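Slide 4. Start with the rent ledger. When Trellasero took over the Heria building there were 40 units and one shoebox of receipts. Say what a lease renewal is before going on, as half the room will be first-time landlords.

Send the renewal letter early. Ours go out in June for leases ending in the fall. 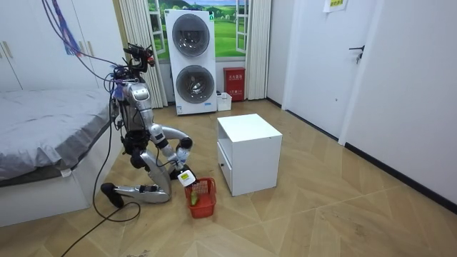

Small red basket, parquet floor.

Slide 5. Deposits. Pimentel held 2000 dollars per unit and wrote nothing down at move-in – pause here. Show the one-page checklist and read the first two lines.
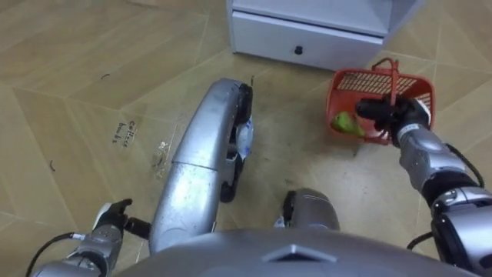
When should the checklist be signed?
On the day the keys change hands, by both sides, with a copy for each.

Slide 6. Repairs. Keep the requests in one place. The Jikdale file had 219 of them spread over three inboxes, and the same leaking faucet shows up in all three. Put a date on every request and

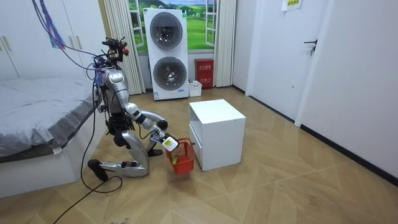

a second date when it is closed. Leave the closed ones in the file. They are useful at renewal time.

Slide 7. Late rent. Call first, then write. Keep the call short and note the time.

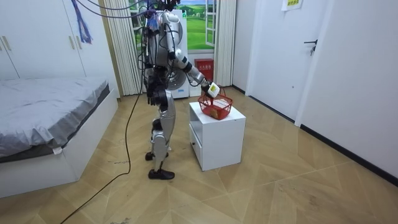

Stavros Economou disagrees and would write first, so that there is a record from the start. Take questions on that, then go to the handout.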